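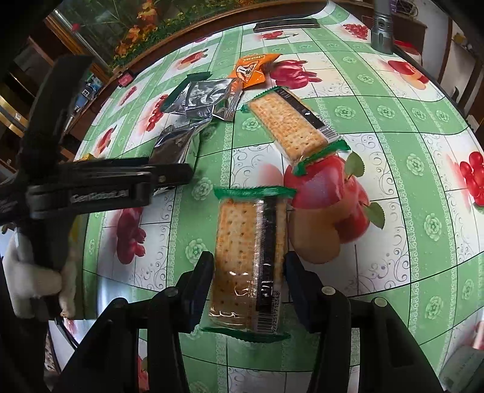 Search this site
Search checklists
Go

Snack table check - Ledesma break room
Clernadeck site, Custlow building
Date: Jul 19, 2025
Last check: June

TABLE AND CLOTH
Cloth lies flat, no trip hazard at corners - OK. Hem on the window side is coming down, pin it for now.
Cloth wiped before food goes out - OK. Spray left on windowsill again, move to the cabinet under the sink.
Table legs locked - OK after second try. Left rear catch is stiff, needs oil.
Nothing hot set on cloth - OK. Kettle stays on the counter.

WRAPPED CRACKERS
End seals closed, both ends - OK
Film not split or punctured - OK
Crackers whole enough to serve - OK. Few crumbs in one, not a fail.
Barcode readable - OK
Date code - NOT DONE for the whole lot, ran out of time. Do before Monthly sheet goes in.
Allergen card next to crackers - FAIL. Old card is for the Jukier cookies, we stopped getting those. Print new one, big type please.

OTHER SNACK PACKETS
Foil ones: creases are fine, look for pinholes along the folds. None found.
Orange ones: corners poke thru the bag when packed tight, check corners first. OK today.
Anything puffed up or leaking goes in the red bin, not back in the box - none today.
Opened packets removed at end of shift - see comments

STORAGE
Carton off floor - FAIL. Was sitting by the mop bucket. Moved to shelf 2, needs to stay there.
Temp in cupboard under 79 F - OK
Humidity below 40 - no reading, gauge battery dead
Older stock in front - OK, mostly. Crackers yes, foil packets got mixed in.
Traps checked - OK, empty
Shelf clear of cleaning products - OK

COMMENTS
Overall pass with two fails, both easy fixes. Allergen card is the urgent one - should be up befor next break.
Opened packets: last shift left a sleeve folded over with a clip. Clip is not a seal. Toss it.
30 min limit for anything taken out of its wrapper, same as before.
Reorder from Jukier still on hold, use up what's in the carton.
Battery for gauge is the little flat kind, Custlow front desk has some.

Recheck fails: next shift
Form kept in: blue binder, Ledesma shelf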